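Drorkico: my kitchen and craft words list

Hi! Drorkico is a word list, plain and simple. I started it when my neighbor Daichi Morikawa and I got into a long argument over what you call the flat thing you carry snacks on, and I went home and started a text file. The file grew. Now it has 400 entries and a README, so I guess it's a project.

What you get is a glossary of everyday household words in American English, with the other names people use for the same item, a short definition in my own words, and a note on where I heard it. If you're writing recipes, labeling boxes for a move, making flash cards or building a little search box for a craft shop, it might save you some typing.

What's in the folder

words.csv is the main file, one entry per line.
aliases.csv has all the other names, pointing back to the main word.
notes.txt is me rambling about words I couldn't make up my mind on. Read it if you like that sort of thing (I do!).
old/ has the first version, from back when I kept it all in one giant spreadsheet. Please don't use it for anything, the spelling is terrible.

The columns

word: the name I picked as the main one. Always lowercase, always singular.
room: kitchen, craft, laundry, garden or desk. There are 5 of these and I'm not adding "garage" no matter how many times people ask, because I don't have one and I'd get it all wrong.
meaning: one or two sentences. No jokes in this column, I moved them all to notes.txt.
heard: where I picked it up. "Family" means mine, "Uchida" means the hardware store on Skerermont Street, and "mail" means somebody wrote in.
sure: a number from 1 to 10 for how happy I am with the entry. Anything under 5 is a guess and you should treat it like one.

How I pick the main word

I go with whatever I'd say out loud to a friend standing in my kitchen. So it's "skewer" for the long metal kind you put food on, with "spit" listed as an alias even though I know a spit is usually bigger. It's "tray" for anything flat with a raised rim, and "platter" gets its own line for the fancy ones.
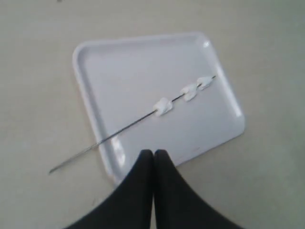 Words I went back and forth on

"Rod" gave me the most trouble. It's in there twice, once under craft and once under kitchen, and the kitchen one mostly sends you somewhere else. Daichi thinks it should be cut. I think if a person types "metal rod" into a search box they deserve to land on something, so it stays for now with a 2 in the sure column.

"Foam" is the other one. In the kitchen it's what sits on top of your coffee, and in the craft drawer it's a solid thing you cut up with a knife. I split those into two entries in version 2 and fixed the aliases so they don't cross over anymore (sorry to whoever got milk froth in their packing list). 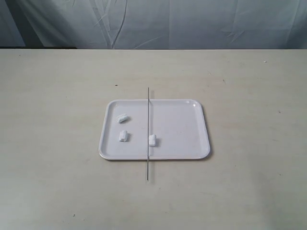
Tray, rod and foam pieces: three words from the list.

Using it

Open words.csv in anything that reads a spreadsheet. The text is UTF-8 and the separator is a comma, with quotes around any meaning that has a comma in it. If your program shows one fat column, check the separator setting first. I load mine into Moteo, a little flash card script I wrote for my kids, and it picks up the first and third columns with no fuss.

One thing to watch for: aliases can point to more than one main word. "Pan" goes to four different places. If your code expects a single match you'll want to pick by room.

What's missing

Loads! Anything regional outside the Midwest is thin, and the garden words are mostly from my mother, who has strong feelings about trowels and not many about hoses. There are no brand names on purpose. There are no plurals either, so "scissors" looks pretty silly as "scissor" and I haven't found a fix I like.

Sending in words

Please do. Send the word, the room, and a sentence showing how you'd use it, and tell me where you grew up if you don't mind sharing. I read everything, slowly. Two names for the same thing are welcome even if you only ever use one of them.

License

Use it for whatever you want, paid work included. A mention of Drorkico would be nice.

Last updated February 2026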